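Week 4 Handout: Gathering Examples in a Real Kitchen
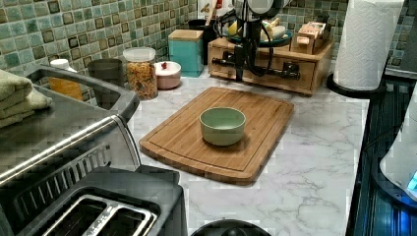

Fig. 1. Kitchen counter with the arm, the cutting board and the green bowl.

Welcome back, everyone! This week we move on to collecting our own examples, and I do hope you enjoy it as much as I always have. Each pair will record 13 runs with the bowl. Please move it a little between runs (a few inches is plenty, and turning the board counts too), so the learner doesn't simply memorize one spot. Leave the jars and canisters at the back alone, clutter and all; a bare counter teaches it very little about kitchens.

Keep your fumbled runs as well and mark them "miss" in the log. Last term's Treltham set had 266 runs, and we were very glad of the misses. Ekrem Başaran has the log sheets.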